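Ollmont Playroom Cleanup - Frequently Asked Questions
Updated 12/21/22

How long does a cleanup take?
Most rooms take 2 hours. Rooms over 500 square feet take 4.

Do you throw anything away?
Only wrappers and scrap cardboard. Drawings and other papers stay unless you tell us otherwise.

Do I need to move the furniture?
No. Child-sized chairs and stools can stay where they are - just let us know if one is broken.

What should I put out for small items?
Any bucket or bin will do. Set it up off the floor so the floor can be cleared first.

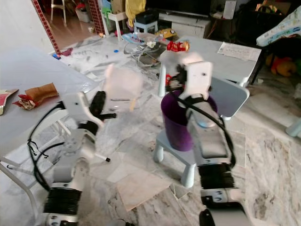 Purple bucket on a child's stool, with cardboard still on the floor.

Can I change my booking?
Yes, up to the day before.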